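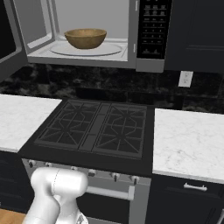 Plarkora asked under the last thread whether our sim cell needs any upkeep at all, given that nothing in it can wear out. It does. Notes on the kitchen cell at Dronville follow.

1/ The cell is one arm, one kitchen and one task family: dishes into and out of the microwave. It runs on Samum, our in-house simulator. The real arm it mirrors is in the Manzano lab.

2/ Turntable first. The plate is a separate body on a passive hinge. With hinge friction at zero, any bowl set down off center makes the plate creep. We raised friction until the plate holds still under a side push, then froze the value in the config.

3/ Bowl contact. The bowl is narrow at the base and wide at the mouth, so the collision mesh matters. One convex hull closes off the inside and the fingers can't get past the rim. We split the mesh into wedges plus a base disk. Contact solve time went up almost 5 percent. Accepted.

4/ Door. The hinge limit was set too tight and the arm's elbow clipped the open door on retract. Limit is now wider. Door state is checked at reset, and an episode does not start unless the door is at its commanded angle.

5/ Base placement. The arm has to reach over the range to get to the cavity. Moving the base 80 mm to the left cleared the wrist singularity we kept hitting above the front burners. The oven handle is in the collision set. Leave it there.

6/ Weekly check, Tuesday morning: 800 resets with no policy running. Log the bowl pose after settling. Anything that drifts more than 4 mm gets flagged and the seed is saved. Drift usually traces back to someone editing the physics timestep.

7/ Repair order when the check fails: timestep, hinge friction, bowl mesh, solver iterations. Change one, rerun the full set, write it down. Two changes in one commit get reverted.

8/ Open item: the control knobs on the range are still fixed geometry. Joints for them are on the June list.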